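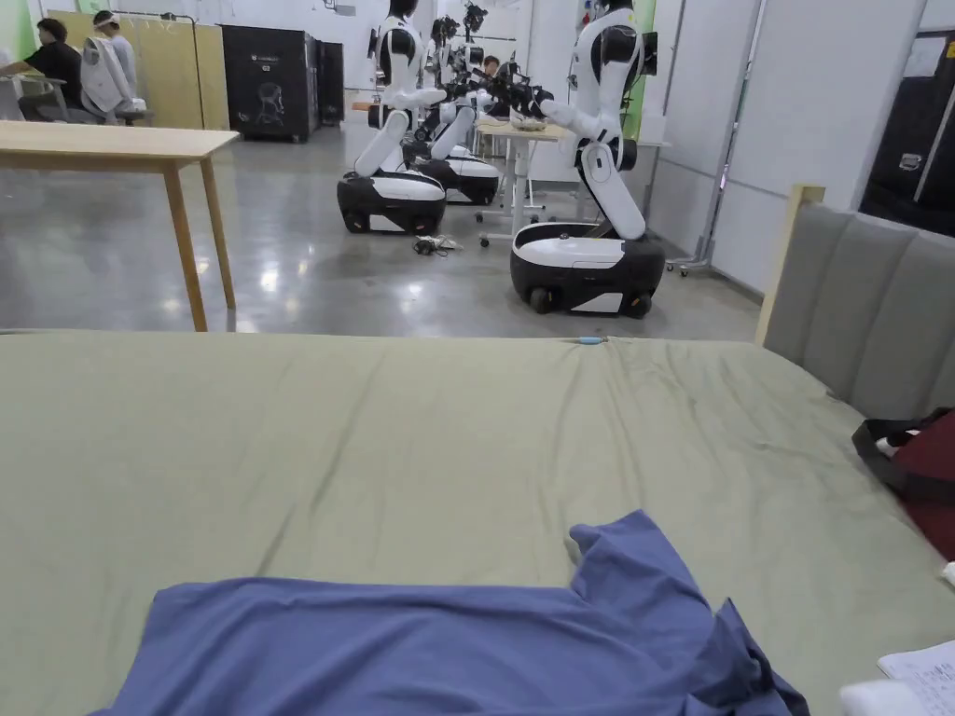 Folding T-shirts on a bed: sleeve creases and drift
Laundry & Linens > Methods
9 replies

Altarer
Posted in July

I fold on the bed. There is no table in my place long enough for a shirt laid flat, and the ironing board is too narrow. The method is the ordinary one: shirt face down, sleeves in, sides to the middle, hem up in thirds. On a hard surface it comes out square. On the mattress the second side fold lands short of the center line and the finished packet is wider at the collar than at the hem.

Shirts are plain cotton jersey, crew neck. The sheet is fitted and has the usual wrinkles by midday. Is the fault in the surface or in the order of folds?

Bandara
Surface. Jersey grips a cotton sheet. When you drag the side over, the underlayer moves with it, and the sheet moves too if it has slack. Pull the sheet tight first, then lay the shirt. If you can see creases running across the bed, the shirt will follow them.

Lilard_fold
Disagree. I have folded on an unmade bed for years with no drift. The error is in the grip. Most people pinch at the hem and at the shoulder and pull sideways, which stretches the knit. Lift the fold clear of the surface, carry it over, set it down. The sheet then has nothing to do with it.

Altarer
I do lift. The sleeve corner comes up cleanly. The trouble starts when the body follows and the lower layer bunches under it.

Lilard_fold
Then you are lifting one point only. A shirt lifted by one corner hangs from that corner and brings its own wrinkles down with it. Two points, one at the shoulder seam and one at the hem, same line, same height.

Roltov
Both of you are leaving out the mattress. A soft top sinks under your hand, so the shirt is never flat while you are working on it. Kneeling on the bed makes it worse. Stand at the long side and keep your weight off. If the bed is wide, bring the shirt near the edge you are standing at instead of working at full reach.

Also, clear the bed. Bags, papers and packages left by the headboard end up under a sleeve sooner or later. I once folded a pen into a stack and found it after the wash — ink on four shirts.

Altarer
Tried it standing, with the shirt close to the edge. Better. Collar end is still wide.

Bandara
Collar end is wide on every crew neck if you fold to the neckline. Fold to a point on the shoulder seam two fingers out from the collar, both sides. Then the sides run parallel. Did you tighten the sheet?

Altarer
Tightened, yes. Small improvement. Most of it came back after the third shirt.

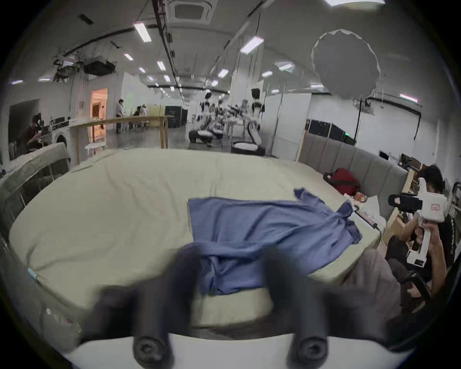

Roltov
It comes back because you smooth each shirt with your palm before folding, and the palm pushes the sheet along. Shake the shirt out in the air first, lay it down once, and leave it alone. If a fold bunches, open it and start that fold over. Pulling at it from the top only gathers more cloth.

Lilard_fold
Agreed on shaking out. Still no on the sheet.

Bandara
Test it. Same shirt, slack sheet, then tight sheet, then a board under the shirt. I did this with a piece of hardboard 900 mm long. With the board the edges matched. Without it they were off by the width of a hem on either sheet, slightly less on the tight one.

Lilard_fold
So the sheet made almost no difference, which was my position.

Bandara
Your position was that the surface had nothing to do with it. The board is a surface.

Altarer
Board it is, I think. Will any stiff sheet work? I have a cutting mat from sewing, shorter than the shirt.

Roltov
Short is fine if it reaches from shoulder to shoulder. The hem can hang off, as you fold it up last. Use the smooth side. A textured mat holds jersey as badly as the sheet does.

Altarer
Mat works for the side folds. The thirds I now do directly on the bed and they stay square enough for a drawer. Shoulder seam point as Bandara described, two-point lift as Lilard_fold described.

One leftover question: long sleeves. Do they go straight down the side panel, or across the back at an angle first?

Lilard_fold
Straight down. Across the back puts a ridge under the thirds.

Bandara
Across and then down, if the sleeve is longer than the body. Otherwise the cuff sticks out at the hem.

Roltov
Depends on the sleeve. Start a new thread, this one is about T-shirts.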